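Home | Reviews | Buying Guides | Budget Sheets | About

We use cookies to remember your settings. Accept | Manage

Osden Two-Finger Gripper: Is It Worth Adding to a Small Budget?

By Ivar Midtbø

Our kitchen bench had a worn-out gripper and 891 dollars left in the equipment line. I looked at the Osden, the Wegener and a used Waler. The Osden was the only one with spare fingers in stock, so I ordered it in December.

Mounting took 30 minutes. The bolt pattern matched our arm and the cable reached without an extension. The manual is thin, and the section on force settings should be longer. 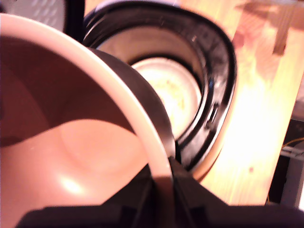

Bowls are what I bought it for. Smooth, curved rims gave our old gripper trouble, and parallel pads tend to twist on them. The Osden's narrow fingertips do better. I run it at 60 percent force for tableware and have left it there.

Budget for fingers. A pair costs 75 dollars from Tatosmont, and I would order two pairs with the gripper to save on shipping.

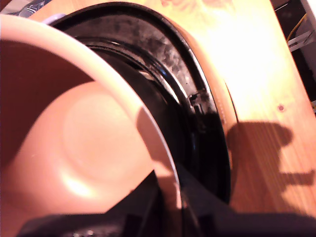 The body is my main complaint. It is wide, and in tight spots it blocks the light and the wrist view. If you work close to the table, measure your clearances before you pay. The Wegener is slimmer but costs more, and its fingers are sold only as a full kit.

For test objects, don't spend much. Ordinary kitchen goods do the job, and a rice cooker covers lids, pots and bowls in one purchase.
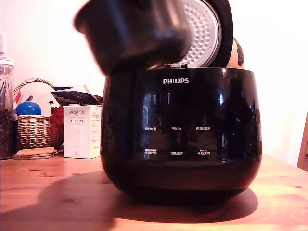 Philips rice cooker with the lid open and the inner pot above it.

I would buy the Osden again for a bench like ours. For narrow shelves I would save up for the Wegener. I returned the Waler to the seller with a sticking left finger.

Contact | Copyright Tatosmont Bench Reviews | Back to top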